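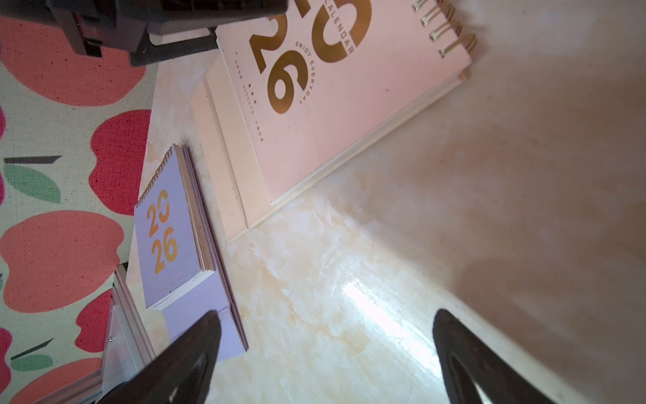 Desk Calendars and Planners: Your Questions, Gathered Up

By Bontu Degefa
December 25, 2023

Every winter my inbox fills up with the same kinds of letters, and I do love getting them, but I can't always write back as fully as I'd like. So I've put the ones that come up most often together on this page, with the longest answers I have patience for (which, as my regular readers know, are pretty long).

Should I get a desk calendar or a wall calendar?

It depends on where you are when you make promises. If you say yes to things while you're sitting at your desk with the phone at your ear, you want the calendar right there by your elbow. If your household makes its plans standing up in the kitchen with a coat half on, hang it on the wall! I've kept both for years, and the only trouble is remembering to copy things from one to the other. I do mine on the first of the month with a cup of coffee.

I already use my phone. Do I need paper too?

You may not, and I won't scold you. The phone is wonderful for alarms and for anything that moves around a lot. What I like about paper is seeing the whole month at a glance, especially the empty parts, so that I think twice before filling them. My friend Paraskevi Makris does it the other way around and prints out her phone calendar every month, and that seems to suit her just fine.

What kind of binding holds up best?

I'm partial to wire coils on anything that stands on a desk, and pages that turn all the way over the back. Glued pads are nice and cheap, but the last few months tend to come loose on me. If a coil gets squashed in your bag, you can usually ease it back into shape with a pencil pushed through the middle.

My calendar keeps sliding or falling over. Any ideas?

Oh, this one drove me up the wall. Check first that the base is folded out as far as it goes and that any tab underneath is tucked in. If it still slides on a smooth table, put two little felt or rubber dots under the front edge, the kind sold for cabinet doors.

When is the best time to buy?

If you're fussy about the design, buy early, even as early as July, when the first ones show up in the shops. If you aren't fussy, wait for the sales after the holidays. I once paid next to nothing for a lovely one that way, and all I'd missed was almost 14 days of January.

Which pen should I use?

Pencil for anything that might change, and a ballpoint for birthdays. Gel pens look beautiful but they smear on shiny paper, so try a dot on the back page first and give it a minute before you rub it with your thumb. I keep to two colors, one for me and one for the rest of the family. I tried five one year and spent more time hunting for the green than writing anything down.

What do you do with old ones?

I copy the birthdays over, read through the year one more time (it takes an evening, and I get a bit sentimental), and then put it in a shoebox. If you'd like to recycle yours, pull the wire out first and check whether your local service takes glossy covers. The backs of the pages make good grocery lists, too.

Can I send you a question?

Please do! Amanuel Moges sorts the mail for me and passes everything along, though it can take a while in the winter months.

Last updated: December

Related items
Keeping a Birthday List That Lasts
Setting Up a Small Desk by a Window
Paper Planners for Shift Workers
Thank-You Notes, Start to Finish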